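Posted in **Kitchen & Cooking > Baking**

## Oven died, can I bake everything in a toaster oven? Cookies keep burning on the outside

**crumbs_on_sulstead**

Sorry if this has been asked, I searched and mostly got pizza roll stuff.

Big oven quit on Tuesday. Top burners fine, no heat at all from the oven part. Landlord company (Cloltinau, if anyone else rents from them) says the part is on order, no date. Meanwhile I signed up to bring 50 cookies to a thing at the Prutari community hall and I don't want to buy them.

So toaster oven it is. Using my regular chocolate chip recipe, the one that's never failed me. First batch: dark brown around the edges, raw in the middle. Second batch I dropped the heat 10 degrees, basicaly the same. Third batch I gave up and ate with a spoon.

Things I don't get:

- is the dial just lying to me
- do I need a different pan or is mine ok (plain metal one, came with it)
- can I make the dough now and bake in small lots over a few days

Also the door glass is so dark I can barely tell what's going on inside. I keep opening it to look, which I'm guessing is bad.
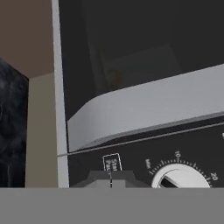 **nicaodha_baker**

Yes stop opening it. Tiny space, all the heat falls out and then the elements come on full to catch up. That's what's burning your edges. Use a flashlight against the glass or just set a timer and trust it.

Go down 40 from the recipe, 10 isn't enough. Smaller cookies too. You'll be fine.

**slowrise**

Baked in one of these for a whole winter in a rental so have some opinions. Answer above is right about the door. I wouldn't go straight to 40 lower though, depends how far off your dial is, mine was off by a lot. Here's what I'd do in order:

1. **Get a cheap oven thermometer.** The kind that hangs or stands on the rack. Put it in the center, let the oven run empty until it's cycled on and off a few times, then read it. Toaster oven dials are more of a suggestion. Once you know how far off it is you just correct for it every time, no mystery.

2. **Preheat longer than the beep says.** Mine beeped way early. Give it 10 minutes. The elements glow hard while it's warming up and if your dough is in there at that point the tops and edges get blasted before the middle has a chance.

3. **Chill the dough.** Scoop first, then fridge until firm. Cold dough spreads slower. In a full size oven you can skip this and get away with it, in a little one you can't. Keep the scoops small, walnut size or less, and flatten them a bit with your palm so there's no fat raw center.

4. **Move the rack down one if you can, and turn the pan once.** Halfway, quick, door shut again. Every small oven has a hot corner. Find out where yours is by toasting a single layer of cheap sliced bread and seeing which piece goes dark first. Don't crowd the pan either, air has to get past the sides.
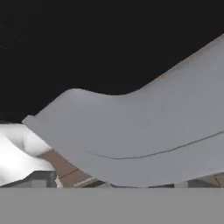 5. **Pull them early.** When the edges are set and the middle still looks underdone, they come out and sit on the hot pan. They keep cooking there. If you wait til the center looks finished they'll be rocks tomorrow.

6. **Let the pan cool between lots.** Warm pan = melted butter before it's even in the oven = flat greasy cookies. Two pans would help a lot, just measure the inside before you buy, with the door closed. I didn't. Twice.

On doing it over a few days: sure. Dough keeps in the fridge 3 days no problem, tastes better if anything. Or freeze the scoops on a plate, bag them, bake from frozen and add a minute or two. For 50 I'd do the dough all in one go tonight and bake an evening's worth at a time. Baked ones go in a tin once they're totally cool, not before or they go soft.

Dark pan browns the bottoms faster, shiny one slower. Parchment is ok but trim it so nothing sticks up near the elements!! Check your manual, some say no paper at all.

**crumbs_on_sulstead**

ok thank you both. Thermometer says mine runs hot, a lot hotter than the dial. Dough is in the fridge now. Trying a test lot of small ones after dinner with the bread thing first.

Does the same stuff go for bar cookies or is that worse? Thinking of switching half of them to bars if tonight goes badly

**slowrise**

Bars are easier for burning, harder for the middle. Thin layer, foil loosely over the top for the first half, keep it well clear of the elements. Lower and longer. I'd stick with cookies tbh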